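Projekte > Zerkico > Berichte an den Förderer > Zwischenbericht 2

Zwischenbericht 2 zum Vorhaben Zerkico, Handgeführte Greifer für Küchenaufgaben
Empfänger: Stiftung Drinarcombe, Referat Technik
Verfasst von: Pushpa Prajapati, Projektleitung
Stand: 4. Okt. 2025

1. Vorbemerkung

Im ersten Zwischenbericht stand, die Aufnahmetechnik laufe »im Wesentlichen störungsfrei«. Den Satz habe ich geschrieben, und ich nehme ihn zurück. Im Berichtszeitraum hatten wir einen Fehler, der einen guten Teil der Daten gekostet hat, und einen Vorfall, der nach unserer eigenen Sicherheitsanweisung meldepflichtig ist. Der vorliegende Bericht handelt fast nur von diesen beiden Dingen. Wer die erfreulichen Abschnitte sucht, findet sie in 5 – er ist kurz.

2. Was gemacht wurde

Aufgenommen wurden Bedienabläufe an Haushaltsgeräten: Tür öffnen, Teller hineinstellen, Teller herausnehmen, Tür schließen. Die Personen führen zwei Greifer von Hand, dazu kommt eine Kopfkamera. Bis zum Abbruch der Serie lagen 438 Durchgänge vor. Die Geräte wurden zwischen den Serien umgestellt, damit das Modell später nicht nur eine einzige Mikrowelle auf einem einzigen Tisch kennt.
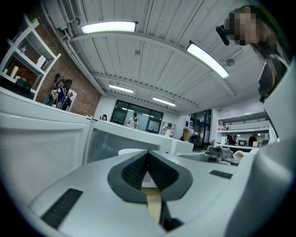
Abb. 1: Sicht der Greiferkamera, dahinter zwei weiße Geräte.

3. Der Fehler: verlorene Greiferlage

Aufgefallen ist die Sache Harish Dwivedi, und zwar in der Auswertung, also so spät wie möglich. In der rekonstruierten Bahn sprang der rechte Greifer beim Öffnen der Tür zur Seite, verharrte dort einen Moment und kehrte zurück, als wäre nichts gewesen. Unser Prüfprogramm hielt das für eine zulässige Bewegung. Ein menschlicher Arm hätte dazu ein zusätzliches Gelenk gebraucht, aber danach war das Programm nicht gefragt worden.

Die Ursache lag in der Zeitzuordnung. Nach einer Aktualisierung der Aufnahmesoftware Nilar wurden die Bilder der Kopfkamera und die der Greiferkameras über zwei verschiedene Uhren gestempelt. Solange sich die Hände langsam bewegten, blieb der Versatz unauffällig. Beim Ziehen an der Tür, wo es ruckt, passte die Lage des Markers nicht mehr zum Bild des Greifers, und die Schätzung suchte sich eine eigene Wahrheit. Die Aktualisierung hatten wir im März eingespielt, um ein anderes Zeitproblem zu beheben. Das andere Problem ist behoben.

Von den 438 Durchgängen sind nach der Nachprüfung 338 verwendbar. Die übrigen sind gesperrt, aber nicht gelöscht. Ein Teil ließe sich vermutlich über die Tonspur neu ausrichten, weil das Zuschlagen der Tür ein brauchbares Signal liefert. Ob sich der Aufwand lohnt, entscheiden wir, wenn Herr Dwivedi mit einer Stichprobe fertig ist. Er hat dafür um Kopfhörer gebeten. 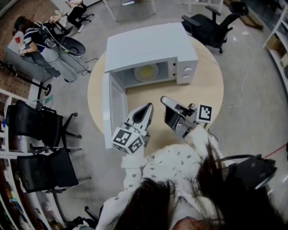 Seit der Korrektur laufen alle Kameras über eine gemeinsame Uhr, und vor jeder Serie wird ein Abgleich gefahren: beide Greifer einmal schließen, einmal öffnen, Versatz ablesen. Liegt er über dem Grenzwert, startet die Aufnahme nicht. Die Sperre hat bisher zweimal gegriffen, beide Male zu Recht. Das Prüfprogramm kennt inzwischen auch die Grenzen des menschlichen Arms.

4. Der Vorfall: Nachführung am Prüfarm

Fehlerhafte Daten wären für sich genommen nur ärgerlich. Wir hatten aber bereits ein erstes Modell damit trainiert und auf dem Arm unseres Partners Chaudhary laufen lassen. Der Arm öffnete die Tür ordentlich und fuhr dann seitlich weg, bis zu 8 cm über den freigegebenen Bereich hinaus. Er hatte von uns gelernt, dass man das so macht.

Verletzt wurde niemand. Die Bedienperson stand außerhalb der Markierung und löste den Not-Halt aus. Am Gerät entstand kein Schaden, am Gehäuse des Greifers ein Kratzer. Bemerkenswert bleibt, dass die in der Steuerung hinterlegte Raumgrenze nicht eingegriffen hat. Sie war für einen kürzeren Greifer eingetragen und nach dem Umbau nicht angepasst worden. Die Checkliste sah diesen Schritt vor. Das Häkchen war gesetzt, der Wert war der alte.

Daraus haben wir folgende Maßnahmen abgeleitet:

- Die Raumgrenze wird nach jedem Werkzeugwechsel mit verringerter Geschwindigkeit angefahren. Eingetragen wird der gemessene Wert, ein Häkchen genügt nicht mehr.
- Modelle gehen erst auf den Arm, wenn die zugrunde liegenden Durchgänge die neue Zeitprüfung bestanden haben.
- Den ersten Lauf eines neuen Modells begleiten zwei Personen, eine davon ausschließlich am Not-Halt.

Der vollständige Vorfallbericht liegt bei Chaudhary zur Gegenzeichnung.

5. Erfreuliches

Die Greifer selbst halten. Die Türaufgabe wird von neuen Personen nach kurzer Einweisung sicher ausgeführt, und die gesäuberten Daten ergeben in der Simulation glatte Bahnen ohne Seitensprünge.

6. Mittel und Zeitplan

Zusätzliche Mittel beantragen wir nicht. Die Wiederholung der gesperrten Durchgänge decken wir aus der Reserve, die im Antrag unter »Unvorhergesehenes« stand und deren Streichung uns damals nahegelegt wurde. Der Meilenstein »Tür und Teller am Arm« verschiebt sich um zwei Monate. Wir bitten um Zustimmung zu dieser Verschiebung. Den nächsten Bericht legen wir nach Abschluss der Wiederholungsserie vor.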